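Flea market table fees at Hodo, what do you pay now?

Plodlow
Posts: 400
Hello all. I got the letter about the tables for May and the price for a full day went up again. I sell old buttons and sewing patterns, so my sales are small. Last time I paid the fee, then the parking, and I went home with very little. Is it still worth it for you?

I know the organizers have costs – the hall is heated and the toilets are clean. But in my opinion a half table should exist for people like me.

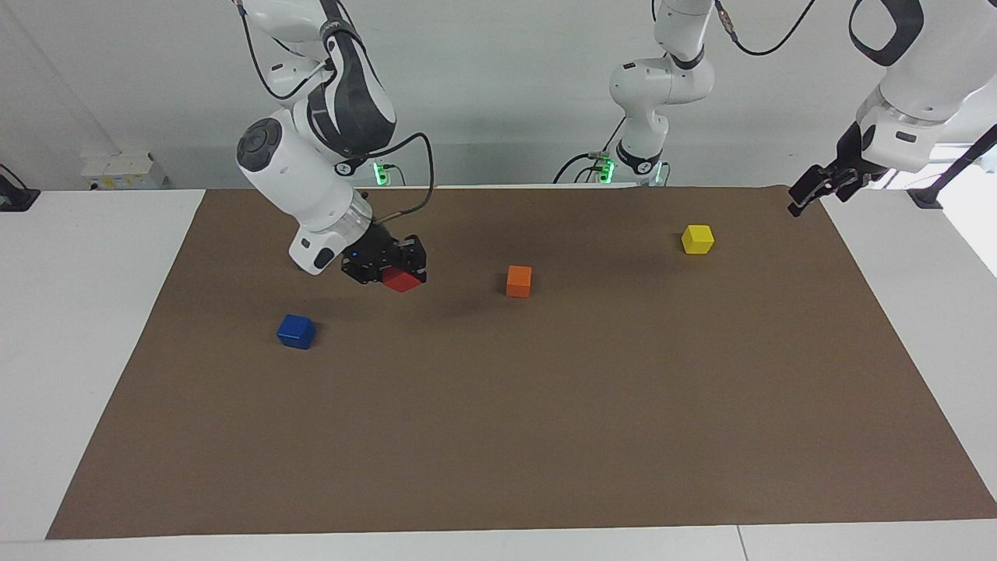
The second thing is the opening hour. We must be ready at 6 in the morning and buyers come at 9. Three hours of sitting in the cold hall is long for me.

Wedier
Posts: 3,617
I don't agree about the fee. In the next town they ask more and you get no roof. If you don't earn the fee back, your prices are too low. I see people selling a full box of buttons for 2 dollars, this is a gift.

Plodlow
Posts: 400
My buyers are mostly older ladies who repair their own clothes. If I ask 5 they put it back.

Nwankwo
Posts: 100
Can you share a table with another seller? I did it twice with a man who has postcards. You must write both names on the form, or they send one of you away at the door.

Wedier
Posts: 3,617
Sharing is not allowed anymore, read page two of the letter.

Nwankwo
Posts: 100
I read it. It says you cannot rent your table to another person. To share is a different thing, and I asked at the desk before I did it.

Plodlow
Posts: 400
Thank you both. I will call the office tomorrow and ask for it in writing. Nwankwo, do you still have a place for May? I need only one meter.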